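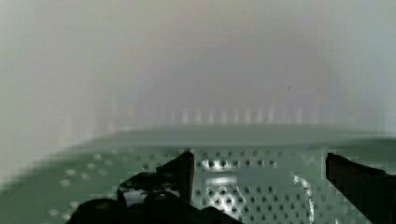
Off-white going on gray, with a touch of lavender.

Tresgate wants you to pay for a better white

The paint company Tresgate has a new line out called Jasto, and the pitch is that its 262 whites and near-whites "respond to the light in your home." I have read the brochure twice and still can't tell what that means. Every pale paint changes with the light. The leftover can in my garage does it for free.

A gallon of Jasto costs a good deal more than the company's regular wall paint, and the brochure says you need 2 coats plus the matching primer. Liliana Tedesco, who has painted houses in this area for years, tried it in a north-facing bedroom in February. She liked how it went on. Asked whether the owners could tell it from the cheaper stuff next to it, she said they guessed wrong, then guessed wrong again after lunch.

Tresgate also points to a survey of 1133 homeowners, most of whom said wall color affects their mood. Fine, but the survey didn't ask about Jasto. It asked about walls.

There may be something to the claim that the finish scrubs clean better. Nomvula Van Wyk put it in the hallway of her rental on Jardine Street and says crayon came off with a damp rag. She also says the shade called Bumolitz looked cream in the store, gray at breakfast and faintly pink by dinner, and she's not sure she would have picked any of the three.

If you're tempted, skip the little paper chips. Buy a sample pot, paint a big piece of poster board and move it around the room for a few days. Do the same with whatever ordinary off-white is on sale. The introductory discount ends 30th October, and I'd be surprised if there wasn't another one right behind it.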